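The right arm had been sulking since March, and Raíssa Guerra had been given the job of finding out why. Officially she was the cell technician at Likley. In practice she was the person who still answered when the phone rang.

"It's drifting," said Gilmar Damasceno, who had the chair by the keyboard and meant to keep it. "Tell it to go somewhere and it goes next door."

"How far next door?"

"Polite distance. You'd still hear the television."

She put down her coffee and read the log. The previous entry was by Edileuza Prado, who had moved to the Kasten site in the spring and was spoken of with the respect usually given to the dead. It read, in full: *Right arm. Fixed it. Do not touch the thing.* There were a great many things. Raíssa had already touched most of them.

The check itself was simple enough to be insulting. Park the left arm with its gripper open and leave it alone. Bring the right one in low over the table, stop with the fingertips just beside the wire of the cup holder, and see where they had really stopped. Write down the difference. Back off, do it again, and try to look like someone with a degree.

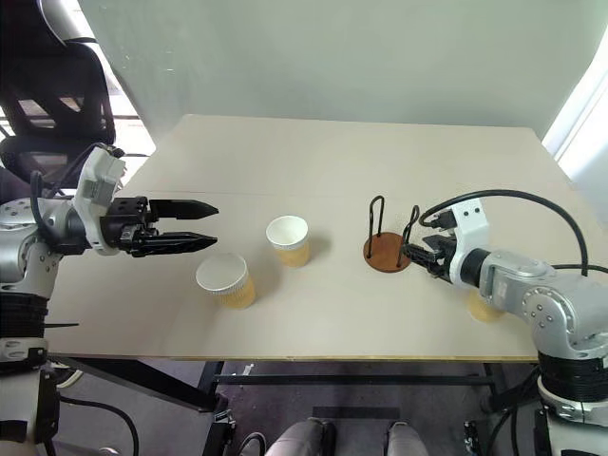 "Again," said Gilmar.

"I was going to do it again."

"I'm being supportive."

By lunch she had eleven runs and no opinion. The arm missed left, then it missed a little less left, then it got one perfect and spoiled her theory. She swapped the gripper cable for the spare. She swapped it back. She called Undon, whose name was on the service contract, and a cheerful recording told her she was 27th in line. She had not known there were that many people with arms.

Vanderleia Pimentel came by at two, as managers do when they've heard that something is nearly finished.

"Is it nearly finished?"

"It's nearly started."

"The Nelta people are coming Monday. They want to see it pick up a cup."

"It can pick up a cup," said Gilmar. "It just can't pick *which* cup."

Vanderleia gave the table the look she gave expense reports. Then she asked whether anybody had tightened the bracket, and left before she could be thanked, having a meeting to be late for.

Raíssa waited until the door closed. She powered the arm down, got the small hex key out of the drawer where Edileuza had labeled everything in capital letters, and put a finger on the bracket at the wrist. It moved. It moved very slightly, like a tooth you've decided not to mention to the dentist.

"Don't say anything," she said.

"I wasn't going to."

"You were breathing in."

She took both screws out, cleaned the threads, and put a drop of blue on each. Edileuza had used something on them too, by the look of it, possibly nail polish. Then they went in a quarter turn at a time, one side and the other, until the bracket quit having ideas of its own. She powered up, homed both arms, and loaded the old calibration out of spite.
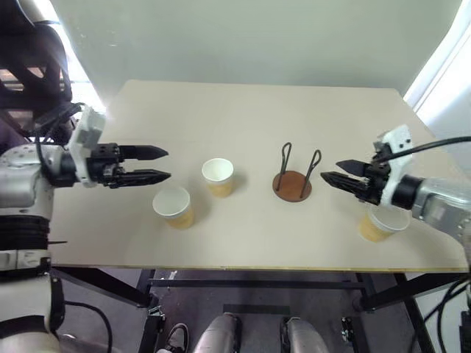 "Same speed as this morning?" Gilmar asked.

"Half. I want to enjoy it."

The first run was good. So was the second. She did three more without writing anything down, which was against procedure, and then five with the sheet in front of her. The numbers came out so dull that Gilmar rolled off to find a sandwich.

Alcides Araújo called back from Undon at ten to five. He had her ticket open, he said, and he was very sorry about the wait. He wondered if she had considered replacing the wrist. They could do one for 2000, plus shipping.

"What about the bracket?" said Raíssa.

There was some typing.

"People don't usually check the bracket," he said.

She told him to close the ticket. Then she opened the log and sat looking at Edileuza's entry for a while, with the cursor blinking under it. In the end she typed *Right arm. Fixed it. The thing is the bracket,* and went to see if Gilmar had left her any of the sandwich.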